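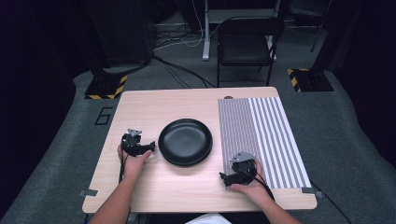

Black plate on a light wood table, striped mat on one side – how do I set this so it looks ok?

Asked in Tables & Kitchen, 24 Dec 2024

Quick one, people coming tomorrow so sorry for the mess of a post.

Small table, light wood look, pale top. One round black plate with a raised rim, kind of shiny. And a striped mat, gray and white, fine stripes at one end and wide ones at the other. Right now the mat is over on the right half and the plate is sitting out by itself near the middle of the table. Looks unfinished to me but I can't say why.

Things I want to know:

Does the plate go ON the mat or next to it? Mat runs nearly the whole depth of the table so if I turn it I'm not sure it fits.

Which end of the stripes goes toward the person sitting down, fine or wide?

How do I stop the mat sliding. Have a bit of gray tape on the corner now, works so-so. Don't want to wreck the tabletop.

Also the plate shows every fingerprint. It's a Solheim I think, bought in September, no sticker left on it. Mat came from the Patard outlet in Lumstead. Budget is basicaly zero, stores here in Sanddale close early today.

Thanks!!
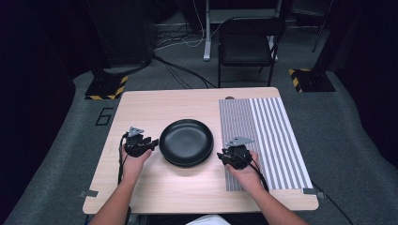
Answer 1 (marked helpful)

Leave the mat where it is and put the plate on it, center of the mat, not center of the table. A black plate on pale wood is a big dark dot with nothing holding it in place. On gray and white stripes it has something under it. Try it before you do anything else, takes five seconds.

If you turn the mat sideways, measure first. Mat length against the long side of the table. You want a little wood showing all the way round or it looks like a tablecloth that shrank.

Stripes – I'd have them running away from the person, so lines go from the near edge to the far edge. Looks like that's what you have already. Then fine or wide is just left or right, and doesn't matter much. I'd put the fine ones on the fork side, they're busier and the napkin covers some of it.

Tape: pull it up slow, low angle, while it's still fresh. If you leave it on for weeks the glue stays behind. What I use is a square of rubbery shelf liner under the mat, cut an inch smaller than the mat all round. No glue, peels right off. You may have a piece in a drawer already. A damp dishcloth folded flat underneath is NOT a good idea on anything wood, seen people do that.

Fingerprints: warm water, drop of dish soap, rinse, dry right away with a lint free cloth. Paper towel leaves fuzz on black. Then carry it by the underside of the rim and don't touch the middle again. Do this last, right before they come in.

Answer 2

Next to it. I like the plate off the mat and a bread board or whatever on the mat. But it's your table.

A black plate will show dust too, just so you know. I had a set of them and gave up, white ones now. Vinegar in the rinse water helps with water spots, only a splash.

Comment on Answer 2: they only have the one mat, I don't think a bread board is the question

Answer 3

Agree w/ the first answer on putting it on the mat. Two things to add.

1. For tape, painters tape folded into a loop and stuck under the mat, so you don't see it. Better than gray tape on top of the corner where it shows. Test on the underside of the table first. I left some on a varnished top once and it took the shine off in a strip, had to live with it

2. If there are marks on the wood, try a barely damp cloth and then a dry one. Don't scrub with the green side of a sponge. Pale surfaces go dull in that one spot and you see it every time the light comes in.

And put something low next to the plate, a glass or a small bowl. One plate alone always looks like you're waiting for the rest of the stuff to arrive.

Was this page useful? 207 people viewed this question. 2 people are following it.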